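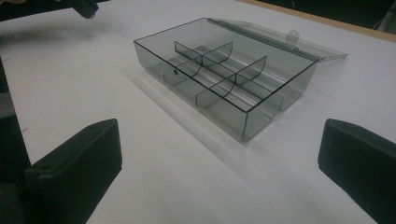

Six compartments, smoky grey, lid open

Small boxes – the gallery

Quick page this one, been meaning to put it up since November. It's the little divided boxes I keep going on about, the see-through sort with a hinged lid and a snap catch. Two rows of three. Screws, beads, fuses, whatever you like really. Captions are short becuase I'm typing this before tea. More words at the bottom for anyone who wants sizes and so on.

Dividers first. One long one down the middle, two short ones across. The short ones have a scooped top edge, a dip in the middle, and I like that a lot. Mine make it far easier to get a finger in and roll a small washer up the side. Straight-topped dividers always catch my nails.

Colour. Grey tint on the plastic, not much of it. Looks darker stood on a shelf, nearly nothing on a white table. Labels show up well on it. White paper ones, cut small, stuck on the front and never on the lid – lids get swapped and then you've got fuses marked as hooks. Ask me how I know.

Lid. Folds right back and lies flat behind, so leave room for it on the bench. Twice the depth you'd think.
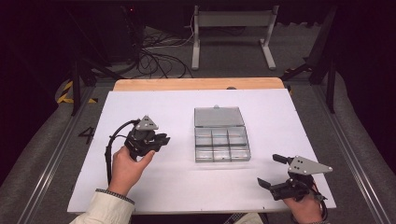 Same goes for the latch, give it a bit of clearance. A lid that can't go all the way back puts a strain on the hinge line, and that's where my old Drernik ones went. Tiny split at one end, then a longer one, then tape. Still got two of them in the shed with tape on.

What goes in mine at the moment, back row then front:
Picture hooks, panel pins, brass cup hooks
Fuses, rubber washers, odd keys (no idea)

Sort on something pale if you can. Dropped bits show up straight away. I did the last lot on the dark kitchen worktop and was finding panel pins for a week.

Where from. The Grorkine shop does them loose, part number 712, and Breria has a deeper one listed as 834. Deeper is fine for wall plugs, hopeless for beads, you can't see whats at the bottom. I've got 13 of the shallow ones now and that is enough. Probably.

Cleaning – warm water, drop of washing up liquid, soft cloth. No scourers, they go cloudy. Dry them with the lid open or the corners stay damp and your pins rust.

Next gallery is tins, the Rungrueang tea ones mostly. 176 photos to get through first so it might be a while.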